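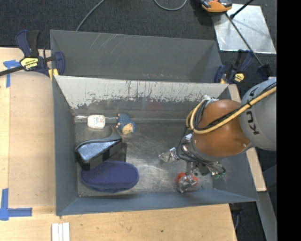
Can anything you can buy or rent right now tidy a kids room? I run a small daycare and every night its the same mess, toys all over, 2 staff on their knees sorting till late. I figured picking stuff out of a metal bin like this would be the easy version, but then you look at what's in there. A little hedgehog toy, something like a dustpan, a padded fabric thing like a slipper sole. All different shapes, some soft some hard. Is that still the problem? A rep from Fletier told me their sorter is "nearly ready" for 2,000 a month. Worth waiting on or no?
posted by clusterbee, March 12, 2019

Preben Kirkegaard
Wouldn't wait. I do maintenance at a parts warehouse and we've had an Egilsson picker since October. Same box, same size, all day long, great. Give it a mixed bin and it slows way down, and the floppy stuff is worst. Plus yours are on the floor, under tables, behind the couch, so now it has to drive around too. Ask Fletier for a video of it doing YOUR toys, one take, not sped up. And ask who pays when it drops something on a kid's foot.

mudroom13
no. got an Urkard floor robot for 800, it ate a sock the first week

tallie_w
Depends what you mean by tidy. If everything can go in one big tub you could get by with a wide dust mop and a shovel, we do. Sorting it after is teh slow part and I dont know of a machine for that yet. Fewer toys out at once helped us more than anything.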